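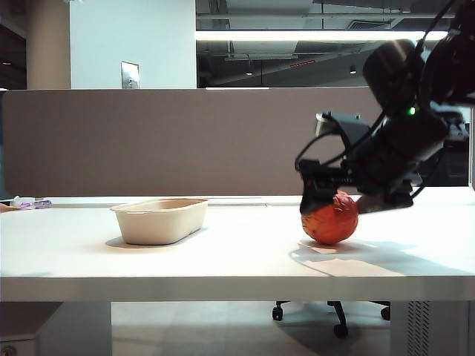
The mare's name is Jevau, and her owner started talking about her before I had both boots out of the car. "You have to see her trot first," she said. "Then we can do the questions."

So we watched her trot. Jevau is a bay, 17 years old, and she went around the outdoor ring at Probert Farm on a loose rein like a horse half that age. Two winters ago she couldn't manage a circle to the left without dropping her shoulder and grinding to a walk.

"I thought she was being stubborn," her owner told me. "I rode her like she was being stubborn, too, and I'm not proud of that. Then my trainer had me get off and just walk her over poles. On the ground! For six weeks! I was so bored, and she loved it."

The poles turned into hills, and the hills turned into long reining in the field behind the barn. She wrote every session down in a notebook, and when I visited she was up to entry 134. "Most of them say 'walked, good girl,'" she said, laughing. "But you read ten in a row and you can see her back coming up."

I asked when she knew it was working. She didn't have to think. "It was November, freezing, and we were only hacking around the hay field. She picked up the left lead all by herself, and I yelled so loud she stopped."

They ride mostly in a bitless bridle now, and she switched to a wider saddle last spring after the fitter found the old one pinching behind the shoulder. Her other horse, a gelding called Zorkis, gets the same groundwork, with less enthusiasm. "He knocks every pole. He thinks that's the game."

The plan for this year is one low-key dressage show, Training Level, and then maybe the Prurnex trail ride if the footing is decent. She isn't fussed about ribbons. "I'd like her to walk in there and look around and feel like it's her place. If we get the left canter, I'll cry in front of the judge."

Jevau had her nose in my coat pocket by then, so we went in and found her a carrot.

Posted Tuesday, January 5, 2021

Comments (3)

baymarefan: Six weeks of poles did wonders for my old guy too. How high did you raise them?

hayloft_41: Zorkis sounds exactly like my pony, clunk clunk clunk all the way down the line.

muddyboots: Good luck at the show!! Please post a follow-up.

Recent posts
Long Reining for Beginners: Our First Month
Does My Saddle Still Fit?
Winter Hacking When the Arena Is Frozen
Bringing an Older Horse Back Into Work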